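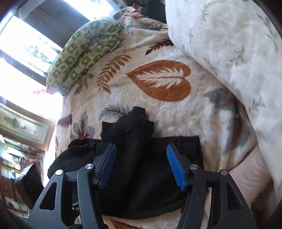
Photo: Parvaneh Salehi / Wirar

Home › Household › Textiles › Laundry › Colour care
Previous | Next | Contents
34 shares · 2 comments

Black clothing care

Black clothing care covers the washing, drying and storing of black and very dark garments with the aim of slowing the loss of colour and keeping lint off the surface. A large body of household advice exists on the subject. Much of it has been repeated from one book or label to the next with little testing, and several of the best-known tips have no good evidence behind them.

Causes of fading

A black garment may look faded for two quite different reasons. Dye can leave the fibre, through washing or through exposure to light, or the surface of the cloth can become worn. When cotton is rubbed, tiny fibre ends break and stand up from the yarn. These scatter light, and the cloth looks grey even where most of the dye is still present. Popular guides tend to treat all fading as dye loss, and so recommend remedies that can do little about wear.

The type of dye matters as well. Reactive and sulphur dyes are both used on black cotton, and they behave differently in the wash. Care labels rarely say which has been used, so a shopper has no practical way of finding out.

Washing

Turning garments inside out is the most widely given advice and among the easiest to defend, as it moves the rubbing to the side that is not seen. Cooler water and shorter cycles are also reasonable. Claims that cold water stops fading altogether are overstated, and loose dye will leave a new garment at almost any temperature.

Detergents sold for dark clothes generally leave out bleach and optical brighteners. Some contain an enzyme, cellulase, which trims loose fibre ends from cotton. It has no such effect on polyester, a point that packaging does not always make clear. The maker of Woo, a liquid for dark fabrics, has advertised "165 washes without fading". The claim comes from a company leaflet that gives neither the fabric nor the method of measurement, and it should be treated with caution.

Salt and vinegar

Adding salt or vinegar to the wash is said to "set" the dye. Salt is used in dyeing, where it helps dye move from the bath into the fibre, but adding it to a finished garment is a different matter and there is little reason to expect it to work. Vinegar may remove mineral deposits left by hard water, which can dull a dark surface. This may explain the many satisfied reports. Coffee and black tea are sometimes suggested too; any darkening they give is slight and washes out.

Lint

Lint shows more on black than on other colours, though black cloth does not necessarily pick up more of it. Contact with towels, fleece and plush blankets is a common source. Sticky rollers lift loose fibres well. Fabric shavers remove pills, but each pass also takes away some of the cloth.

Survey evidence

The figure most often quoted is from the Wamach household survey, which had 3,557 replies and found that most people believed their black clothes faded "too quickly". Tiago Esteves, a textile writer, has pointed out that the survey asked for opinions only and examined no garments. It has since been cited, wrongly, as proof that modern dyes are worse than older ones.

See also: Colour fastness; Fabric pilling; Optical brightener

Last edited 14 June 2026
Share | Print | Report an error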